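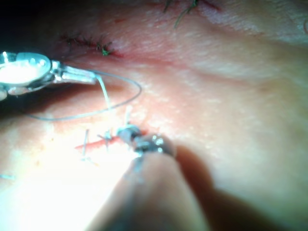 Gray thread in the needle driver, three stitches along the lower cut, green sutures already in the one above it.

How to rescore a robot suturing result before you believe it

By Jozefína Zeman
9 July 2018

Papers on learned suturing tend to report one number, and the number tends to be good. When we first ran the Stelusora controller through the Gravham task set, ours was good too: 312 successes in 365 attempts. I didn't trust it, and after going back through the video I trusted it less. The controller may be fine. The scoring was sloppy, and I suspect ours is not the only lab where the person who trained the thing also decided what counts as a stitch.

What follows is the procedure we use now. It needs the wrist camera video, the instrument logs and 2 people who had no part in the training. It is slow and a bit dull.

Step 1. Write the definition of success down first

Do this before anyone opens a file. "Stitch completed" is useless. Ours reads: the needle passes through both edges of the cut, the thread is drawn through without tearing out, the knot holds under a fixed pull, and no person touches the controls between first contact and release. You may want something looser. Fine, but print the looser version next to your number.

We also had to say what an attempt is. The old script started an attempt when the needle entered tissue, so every case where the driver fumbled the pickup simply vanished. If your success rate looks suspiciously high, check this before anything else.

Step 2. Pull a random sample

We take 50 clips per run. Draw them with a script and save the seed. Don't let anyone pick "representative" ones, and don't drop a clip for being ugly. Export each clip from the start of the approach to a few seconds after release. The automatic labels stay in a separate folder that the scorers can't open.

Step 3. Label the thread before you label the instruments

Everyone wants to start with the jaws because they are shiny and easy to box. Thread is where the errors are. One view can hold several strands with different colors, and the newest one isn't always the easiest to see.

In Jina, our labeling tool, trace each strand separately and give it one of three tags: active, placed or unsure. A strand is active only if you can follow it to an instrument. If it goes behind a shaft and a similar strand comes out the other side, tag the second piece unsure, even when you feel certain. Two scorers who both feel certain will often have joined up different pieces,

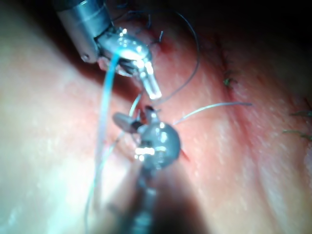
and the tracker will happily join them as well, with a high confidence score attached. I have stopped reading anything into that score. The tracker was trained on labels made by people guessing in the same way, so agreement between it and a scorer shows only that they share a habit.

Cut tails need the same care. Old tails go under placed, whatever their color. Don't sort new from old by color unless the run log says which suture material went where. Our first automatic counter credited the robot with stitches that were there before it started, and I have a hard time believing we invented that mistake.

Step 4. Mark what you can't see

Add a visibility flag for every half second of video: clear, partly hidden or lost. Use lost when glare covers the point where thread meets tissue, or when an instrument sits over it. A clip that is lost at the moment of needle exit can't be scored as a success from video alone. Go to the force log, and if that is ambiguous too, the clip is unscorable and stays in the denominator.

People resist this step. The usual argument is that the stitch looked fine when the view cleared. Maybe so, but a needle that came out on the second try also looks fine afterward.

Bright patches are worth checking at lower exposure if you kept the raw video. If all you have is compressed footage, darkening it won't bring back a washed-out area, so leave the flag alone.

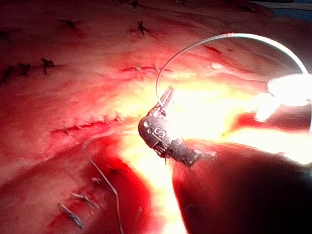

Step 5. Compare the scorers, then the labels

Put the two sets of human scores side by side before looking at the automatic ones. Where the scorers disagree, write down the disagreement and keep it. We used to talk each case through until somebody gave in, and the person who gave in was usually the junior one.

Only then open the automatic labels. Report three things: how often the humans agreed with each other, how often the script agreed with both, and how many clips were unscorable. Dovhaniuk's spreadsheet template does the arithmetic, but check the column that handles unscorable clips. The version from August dropped them silently.

Step 6. Rerun when anything moves

A new camera angle, a new light or a different thread means a fresh sample. Old scores don't carry over. I would also rerun after any change to the script, including the ones described as cosmetic.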